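Why do animals get a microchip?

A microchip is a very small thing, like a grain of rice. The vet puts it under the skin of a dog or a cat with a needle, and it takes a moment only. Inside the chip there is a number, but no battery and no map. So the chip cannot tell where your pet is walking.

When a lost dog comes to the shelter, a worker moves a scanner over its neck and the number appears on the screen. Then she looks for this number in the register and phones the family. Last year the shelter in Clisomgate scanned 1166 animals.

If your family moves to a new neighbourhood, remind Mum or Dad to change the phone number in the register!
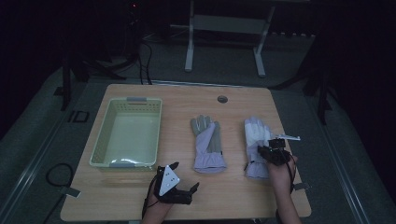
Nanami Tamura wrote to us that her cat Pludidlow came home this way after 40 days, and that she had changed her phone number in the register only in May.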